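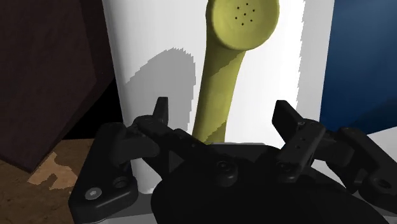

3.2 Follow-up of treated animals

Herds were enrolled at dip tanks in two grazing areas, Odell and Ziser. Owners brought their goats in the early morning, before the animals were let out, and 227 goats were examined over the study period. Each animal was weighed with a girth tape, scored for eyelid color, and given an ear tag if it did not already carry one. Goats with a score of four or five were dewormed the same day. Does in late pregnancy were examined but not dosed.

Owners were asked to report any loss, sale or illness by telephone to the field office at Bunnag, which took calls every Tuesday until dusk. Where no report had come in after 30 days, a field assistant called the household. Of the 34 households enrolled, 22 were reached on the first call. The rest were called again the following week or visited at home.

Figure 1. Handset model with perforated earpiece.

Answers were written on the herd card and later entered into Clelteo, the record system already used for the district's cattle. Deaths reported by phone were checked against the ear tags at the next visit. Tag loss was a problem in the Ziser herds, where the goats browse in thorn scrub — several animals had to be matched by coat color and age instead. Animals that could not be matched were left out of the weight gain analysis but kept in the count of losses. Kids born after enrollment were noted on the card and not followed further.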